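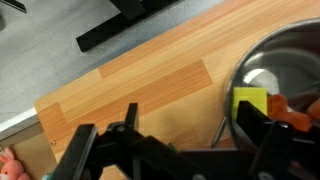
In defence of the wood-look tabletop

I have a friend who can't sit down at a laminate table without giving it a little knock with her knuckle. You know the one. Knock knock, "oh, it's not real, is it," and then she puts her coffee down on it anyway, with no coaster, and doesn't give it another thought all afternoon. Which is my whole argument, so I could stop there, but I've got a lot more to say about tables.

We were given an oak one when we moved in. Solid, beautiful, heavy enough that it took the door off its hinge on the way through. For five years I looked after that table like an elderly relative. It had its own oil. It had a special cloth. Nobody was allowed to do homework on it without a newspaper underneath, and then the newsprint came off on it, so that was another weekend gone with fine sandpaper and a bad mood. We ate most of our dinners on the sofa!

The one we have now is a Fletberg, bought second-hand from a couple in Skulgate who wanted 70 pounds for it and took 20 off when they saw me trying to work out how it would go in the car. It's that honey colour that was everywhere for a while and then wasn't, printed to look like planks, with the odd strip much more orange than its neighbours. My sister says the orange bits give it away. I like the orange bits. Real boards don't match either, and people pay extra for that and call it character.

And I cook on it, properly. I mix dough in the metal bowl at one end while somebody does their maths at the other, and when the bowl goes skidding off across the top (it does, I'm a vigorous stirrer) I don't flinch. Turmeric wiped off. Candle wax came off with a bank card. Beetroot I was worried about, I'll admit, and I left it overnight out of pure cowardice, and it was fine by breakfast.

I priced up a new solid one last November, in a weak moment, at Tsakiris on the ring road. Lovely shop, lovely smell. £1,640, chairs extra, and the man handed me a care leaflet that was longer than the one we got with the baby. I stood there stroking the end grain and thinking about beetroot, and then I went home.

Now, I'm not going to pretend there's nothing to be said on the other side. You can't sand a laminate top back when it's had enough. If water gets in at a corner it swells up and that's that, and I do keep an eye on ours. An oak table can go to your grandchildren, assuming they've got the room for it and a door that comes off. I can see all that. I just think we talk about furniture as if the only people who matter are the ones who'll own it in a hundred years, and I've got people who want their tea tonight.

My friend came round again last week, and she knocked. I gave her the beetroot to peel.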